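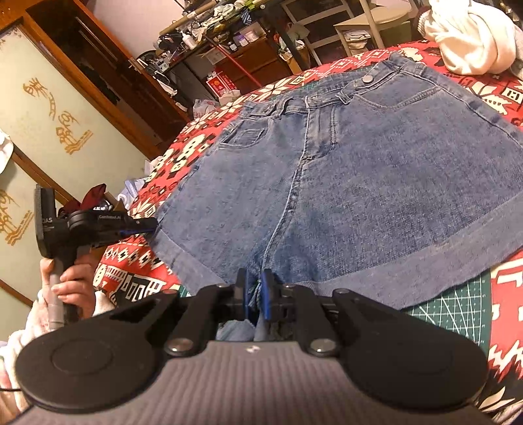

Mirta Jara told us in October that two hours was too short for a mending evening, and that people were going home with pinned hems and coming back with them still pinned. She asked for three. We moved to three at the start of this period, from 5:30 to 8:30, and have kept it that way.

Print this page | E-mail this page

Progress report to the Galindo Fund
Worndale Clothing Repair Project, second period

Activity

The workshop ran for 12 weeks in the back hall on Kulard Street. We took in 615 garments. Most were work clothes and children's clothes, and the usual jobs were hems, zippers, split seams and knees. Coats fell off after the first month, as expected. Anything we could not repair was offered back to the owner first and then went into the cutting bin for patches.

There were 49 people registered for the learning sessions by the end of the period. Attendance was uneven. The basic hand-sewing class was full nearly every time, while the pattern class never filled, and Leandro Daza stopped it after the fifth session and used the hours for zipper replacement. That class has a waiting list.

Drop-off worked better once we began writing a ticket for every item. Before that, two bags were mixed up and it took most of an evening to sort out which trousers belonged to whom. The ticket has a name, a phone number, the fault and the date promised. Soledad Olivares keeps the stubs in a card box by the door.

Equipment

The grant paid for four sewing machines. Three have been in use since the first week. The fourth had a timing fault and went back to Kanine under warranty; the replacement came three weeks later and has run well. Heavy fabric is still a problem. The domestic machines skip stitches where several layers meet, so waistbands and thick hems are done slowly, by hand-turning the wheel, or put aside for Octavio Lucero, who has brought in his own walking-foot machine twice a month.
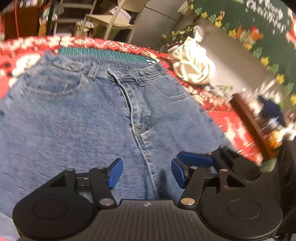 We would like to buy a used industrial machine before the winter. We have one quote and are waiting for a second. The money would come from the line for outside repairs, which we have barely touched. We need your written agreement to move it.

Thread, needles and zippers cost more than we budgeted. Needles in particular: beginners break them, and we had allowed for one packet a month. The full figures are in the budget sheet sent separately.

Problems

The hall lighting is poor at the east end. The landlord agreed to replace the tubes and has done half of them. We bought two clamp lamps in the meantime.

Fermín Leiva has left as evening coordinator for a job out of town. Soledad is covering his sessions until the post is filled.

Next period

Continue the evening sessions at three hours. Run a second zipper class. Fill the coordinator post. Start a daytime drop-off at the library, one morning a week, if the library confirms the room.

Last updated: July 4, 2018

Contact the project office | © Worndale Clothing Repair Project | Back to top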